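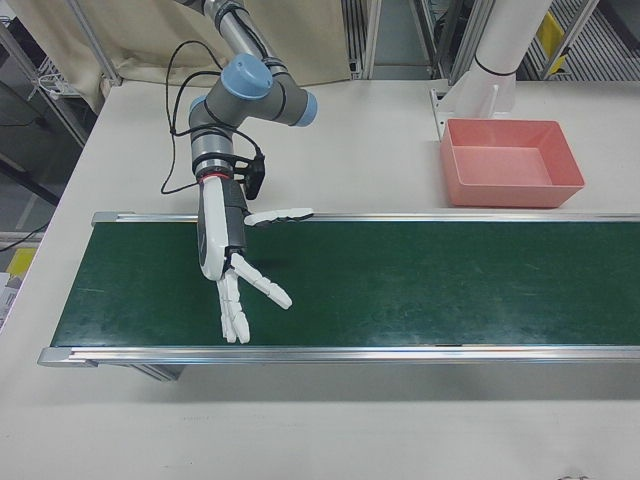 Budget for the hand separately or you'll be sorry, a reader wrote in last week, and make them quote you the spare fingers while they still want your signature. I read that email out loud at Komwood's place in Werton and got a lot of nodding, so I'm guessing it landed.

I went over there because Komwood has finally put a number on its automation plan, which goes by the name Prosier, and I've been pestering them for it since before the holidays. The number is $286,000. That covers the first packing line only, and it has to stretch over the arms, the hands, the conveyors, the installation work and whatever training the crew needs. The orders are supposed to go out in April. The spending plan was signed off on 13th March, so they've left themselves a pretty tight window to change their minds!

What I liked (and I don't say this about a lot of equipment plans) is that they started from the bench. They've got a collaborative arm set up over a long green conveyor with a white multi-finger hand on the end of it, and they want to settle the hand question there before they put one on every station. The hand is the part everybody wants to talk about. It's got segmented fingers and a proper thumb, and it looks great hanging over the belt. It's also the line in the budget with the biggest question mark next to it, and I had to ask twice before I got a straight answer on why. A plain two-finger gripper would do most of the boxes Komwood ships. The mixed trays are the trouble, with soft pouches and little bottles all in together, and that's where they're hoping the fancy hand pays its way.

So the plan splits the difference. Five stations get bought, and only the ones handling mixed trays get a hand with fingers. The others get something simpler, and every station gets the same wrist mounting so things can be swapped later. I thought that was pretty sensible for a first purchase. You can always buy the expensive bit next year, but good luck getting your money back on the ones sitting in a cabinet.

Ivanov, the firm that's handling the installation, wanted the whole thing ordered in one go. Komwood said no and is paying in stages, with the last payment held until the line has run for 11 weeks. That clause took longer to agree than the price did, I'm told, and I believe it. If you're shopping for anything like this yourself, ask for the same thing. The worst they can say is no, and then at least you know how sure they are of their own work. 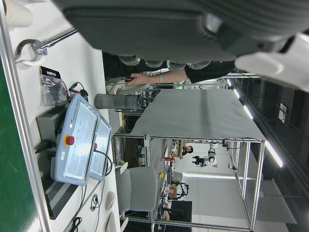
Two teach pendants on the desk at the Werton bench.

Then there are the small lines, and I could happily write a whole column on those. Pendants, for one. I'd never given them a thought, but each arm in the plan comes with its own, and there was quite the back-and-forth over whether to ask for a spare. (They did.) Cables are on the list, plus aluminum profile for the frames, plus trays, plus a shelf of wear parts for the fingers. Somebody had left belts off the first draft completely. The belt under the test arm has already picked up its share of scuffs, so I can see how that one got put back in a hurry.

Training was the other thing I wanted to hear about, because it's usually the first line to get shaved when a quote comes in high. It's still in there. The people who pack by hand now get roughly 30 hours each, on paid time, and they start before the new stations are bolted down. I asked whether that could get trimmed if the hands come in over budget and was told it's ring-fenced. I wrote that down in big letters and I'll be checking.

What isn't settled is the software license. Komwood would like to pay for it once. The quote they've got charges per arm per year, and if Prosier spreads to a second line that gets expensive fast. There's a meeting on it before the orders go in, and I've asked if I can sit in. No reply yet, but I'm hopeful!

If your shop has been through one of these purchases and got stung by a line you'd forgotten, send it over. I'll put the best ones in the follow-up once the April orders are out.

30 shares | 5 comments

Contact the newsdesk | © Werton local business news | Back to top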